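4. Planning the Equipment Budget

4.1 Why we simulated before we bought

When the Kavham project was approved, we had money for one robot arm, one hand, a computer to drive them, and very little else. The first draft of the budget treated the arm as the whole problem. It had one large line for hardware and one small line called "other," and the small line was meant to cover mounting, spare fingertips, test parts, safety fencing, shipping and training. Anyone who has set up a manipulation lab will know how that story goes.

We are happy to report that a few weeks of simulation changed the plan a great deal, and for the better. The idea was simple. Before asking for a single quote, we would run the picking task on a simulated arm and let the results tell us what to spend money on. Simulation costs staff time, some electricity and a bit of patience, and it let us try out purchases we could never have afforded to get wrong!

The task itself is a plain one. An arm reaches down over a flat surface, closes a two-finger hand on a small part, and lifts it. The parts are small and awkward in shape, with arms that stick out, so a grasp that looks fine from one side can slip from another. We chose them because they resemble the loose pieces that our partner workshop, Famimia, sorts by hand, and because they are hard enough to separate a good gripper from a merely decent one.

4.2 Setting up the trials

We kept the simulated workspace bare on purpose: one arm, one part, a plain background. Clutter can come later, and we have a separate plan for it. Figure 1 shows the arm above a part with the fingers spread. For each candidate setup we ran 125 trials, with the part placed at a new position and turned to a new angle each time. A trial counted as a success if the part was still in the hand after the lift.

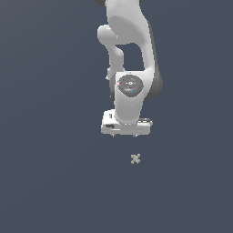 Figure 1. Simulated arm with its two-finger hand open above a small X-shaped part.

The candidate setups differed in things that show up on an invoice. We varied the reach of the arm, how far the fingers could open, the shape of the fingertips, and the quality of the position signal from the camera. Each of these has a price attached, and the prices are not at all in proportion to one another. A longer arm is a major purchase. A different pair of fingertips can be printed in an afternoon -- and yet in our early drafts the fingertips had no line of their own.

One of us (Mohcine Ouali) built a small spreadsheet tool, Kamel, that ties each simulated setting to a cost entry. Change the reach and the arm line changes with it. Change the fingertips and the spares line moves. It is a modest piece of work, and it made our planning meetings much more fun, since we could argue about a setting and see its price in the same minute. We recommend building something like it early. Ours began as a single sheet in January and grew as the questions did.

4.3 What the trials said about spending

The clearest result concerned reach. We had been leaning toward the larger of two arms, on the general feeling that extra reach is always welcome. In our workspace it made almost no difference to the success count, and the larger arm would have needed a heavier stand as well. Dropping to the smaller one cut the arm line by 20 percent, and all of that money went back into the pot.

Fingertips were the happy surprise. Small changes in width and surface shape did more for the pick than any change we made to the arm. With the first tip design, 37 of the 125 trials failed, most of them when one finger came down on a part instead of beside it. A narrower tip handled many of those cases. We now plan for several sets of tips per year and treat them as supplies, in the same group as gloves and tape.

The position signal came out somewhere in between. Coarse readings hurt, but past a certain point better readings stopped helping, so we settled on a mid-priced camera and set aside the difference for a second mounting position. We would love to try a premium sensor some day. For this task we could not make a case for it.

4.4 The revised budget

After the trials we rebuilt the budget from the ground up. The arm is still the largest line, but it no longer crowds out everything else. Mounting, spares and training each have their own entry, with a named person who looks after it. The stand, the fixtures and the first year of fingertips together come to around $1,996, an amount that had simply been missing from the first draft. Seen next to the price of an arm it is small. Found out after delivery, it would have stopped work until the next funding round.

We also wrote down what the simulation could not tell us. Our simulated surface is perfectly flat and our simulated parts are all alike, and neither will be true at Famimia. Cables, wear and dust do not appear in the model at all. For these we relied on advice from the supplier, Hovance, and on talking to the people who already do the sorting, who had strong and very useful views on how parts behave when they come out of a bin. Their comments led us to hold back part of the budget until the first real picks have been made.

The revised plan was signed off on Apr 13, 2023, and the order followed the same week. Two items were left open: the final tip material, and whether to buy a second hand as a backup. Both depend on wear, and both can wait for real data.

4.5 Notes for groups planning a similar purchase

Our numbers belong to our task, and we would not expect them to carry over directly. The order of work might. We suggest fixing the task first, then running it in simulation with the cheapest parts of the system varied as freely as the expensive ones. It is tempting to spend every trial on comparing arms, because arms are exciting (we think so too!), but the low-cost lines are where we learned the most per hour.

It also helps to keep the simulation running after the order goes out. Delivery took long enough for us to test two further tip shapes, and one of them is now first on the list to be printed when the hand is mounted.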